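**Brallmont opens its doors, and its kitchen table, to the public this September**

Robotics workshop Brallmont will hold its first open day this September, with room for 300 visitors and parking for 9.

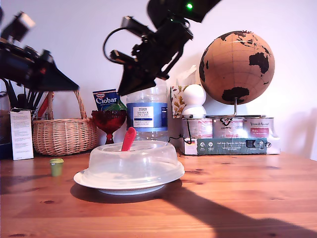 Guests can watch the arms practise household jobs at close quarters, at the pace such jobs deserve. Demonstrations start at 10 am and finish when the arms do.

"People expect the future to be quick," said Niloufar Safavi, who runs the workshop. "We ask them to bring a sandwich – possibly two."

Entry is free. Places can be booked through Fistlow, our events partner.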